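Nygård to Supply Replacement Door Seals and Turntable Parts for Older Countertop Ovens

PLISTSTEAD, 22 September 2018

Nygård, a distributor of spare parts for small kitchen appliances, has opened a parts program for countertop microwave ovens that are no longer supported by their makers. The program runs under the name Taltden and is open to repair shops and to owners who buy through a registered shop.

The opening catalog holds 500 part numbers. It covers turntable plates, roller rings, couplers, door springs, latch hooks, interior lamps, cavity paint and waveguide covers. Parts are sorted by measured dimensions as well as by model number. A shop that has a worn coupler and no readable rating label can search by shaft width, height and number of lobes.

Stock is held at the Ilarar warehouse, which Nygård took over last year. Orders placed before the daily cutoff leave the same day. Glass plates ship in double-wall cartons with molded pulp inserts, and a plate that arrives broken is replaced without return of the pieces.

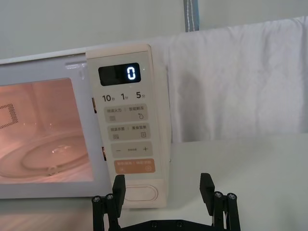

Prices are set per part and do not change with order size. A shipping charge applies to orders under 80 dollars. Registered shops receive monthly billing after their second order.

Parts that affect the door closure or the high-voltage circuit are sold only to registered shops. This group includes latch hooks, interlock switches, capacitors, diodes and door assemblies. Each is shipped with a test sheet that lists the switch sequence to be checked and the leakage limit to be met before the oven goes back to its owner. The shop keeps the completed sheet with its service record. Plates, roller rings, couplers and waveguide covers are not restricted.

Waveguide covers are supplied as cut pieces for common shapes and as uncut sheet for the rest. The sheet can be trimmed with scissors. Cutting templates are printed at full size on the back of the packing slip.

All parts in the program carry a warranty of 16 months from the date of shipment. The warranty covers faults in material and manufacture. It does not cover plates cracked by impact or lamps damaged during fitting.

A second catalog section, with control panel membranes and timer knobs, will be added in October. Shops may send samples of parts they cannot find to the Pliststead office for measurement. Samples are returned with the next order.

Registration forms and the full parts list are available from the Nygård trade desk in Pliststead.

Press contact: Nygård, Trade Desk, Pliststead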